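Thread by Úna Nic Giolla
Category: Robots at work / Good practice
Reading time: 2 minutes

1/ We have rewritten our house rules for robot work in kitchens. Stivora asked me to share them, so I do it in small pieces. They are rules for people, mostly. 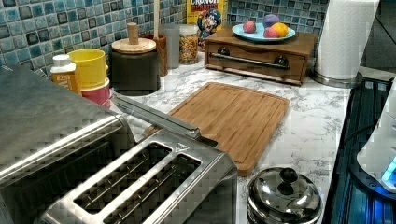 2/ Rule one: write down the counter before the first run. Every object gets a line in the setup sheet, also the ones the robot will never touch. A cereal box at the back wall is still an obstacle for an elbow.

3/ We learned this slowly. From 3576 recorded runs we could fully use 2245. For many of the others the arm did its job well, but the sheet did not say what was on the counter, so we could not compare them with anything.

4/ Rule two: shiny things are marked with an S. Steel toaster, pot lid, stove glass. Depth values on these surfaces are not to be trusted, and the person who plans the grasp must know it before, not after.

5/ Please do not cover the shiny things with matt tape. De Haan did it for one month and the results looked beautiful. Then we took the tape away and they did not look beautiful any more.

6/ Rule three: heat is a state, and it must be written. For each toaster, hob and kettle the sheet says "plugged" or "unplugged", with the initials of the one who checked. "It is always unplugged" is not an entry — I have read this sentence too many times.

7/ Rule four: toy food and real food never share a plate. Toy fruit goes on its own plate and has its own word in the label list. If you label a toy as "apple", somebody will later train on it as an apple.

8/ Rule five: one person holds the stop button and does nothing else. No typing, no moving of cups, no telephone. We change this person every 8 runs. Longer than that, the eyes are open but the attention is gone.

9/ Rule six: hands come into the work area only when the arm is stopped and the operator has said "clear" aloud. A nod is not enough. Fodholm had two near misses in February, both with a nod.

10/ Somebody asked me if this is a Standard, with capital S. No. It is a house document of four pages. Where a safety norm applies to your machine, the norm wins and you throw away our sentence.

11/ Somebody else asked how much time it costs. The setup sheet takes about six minutes when the kitchen is new and less when you only change a few objects. I find this cheap, but I am the person who has to clean the data afterwards.

12/ One open point: do we return every object to the same place between runs, or let it drift a little? I prefer drift, with a new sheet line each time. De Haan prefers marks on the counter. If you have experience with one or the other, please write to me, also if it went badly.

Contact · © Stivora · Back to top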